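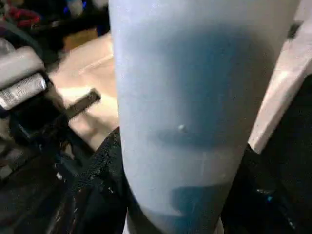
**Do you need an expensive gripper to pick up ordinary kitchen stuff?**
A cheap two-finger one will do most of it, as long as you can set the closing force and you don't mind swapping finger pads now and then.

# Kovitz vs. Barnlow, round one

July 27, 2019

Hi again! This is the gallery page for my gripper comparison, which has taken over my workbench and most of my evenings. I've got two grippers on loan from the robot club in Pralonbridge, a Kovitz and a Barnlow, and I've been bolting them to the same arm one after the other and giving them the same chores. I also put the little Tse camera up at the wrist, and I should have done that months ago. From across the room every grasp looks fine. Up close you find out how much guessing you've been doing.

## Wrist view, light blue cylinder

Pale finger on the right, slim dark bar on the left, and a whole lot of light blue in between. I love how the tiny white bump stands out against the shadow. I keep using it as a landmark when I'm lining things up on the monitor (the rest of that curve is so plain that there isn't much else to look at).

The two silver cylinders stacked up on the left are worth a look too, if you like hardware as much as I do. The lower one has a ribbed, brushed finish with some faint printing on it.

## Notes that go with the gallery

**Closing force.** The Kovitz has a dial, the Barnlow wants you to type a number in its setup page. I thought I'd hate typing, but I can write the number down and get the same squeeze the next evening, and the dial drifts if you bump it. Point to Barnlow.

**Weight.** My kitchen scale says the Barnlow is 185 grams heavier. That's a lot hanging off the end of a small arm! I had to slow the wrist down before it quit wobbling at the end of each move.

**Cables.** The Kovitz cable comes out the side and snags on everything. I've got 6 zip ties on it now and it still finds a way.

**Pads.** Plain silicone beats the stock pads on both of them. I cut mine out of a baking mat, and swapping a set takes me 30 seconds if the screws behave.

**Camera.** The Tse focuses closer than I expected, but a big smooth object can fill nearly the whole view, so I lose track of what's behind it. I'm going to try mounting it a bit farther back.

So far I reach for the Kovitz when I want to play and the Barnlow when I want to repeat something. I get to keep them both until September, and next up is soft stuff: sponges, dish towels, maybe a bread roll if I'm feeling brave. If you've run either one on a small arm, please send me your speed settings!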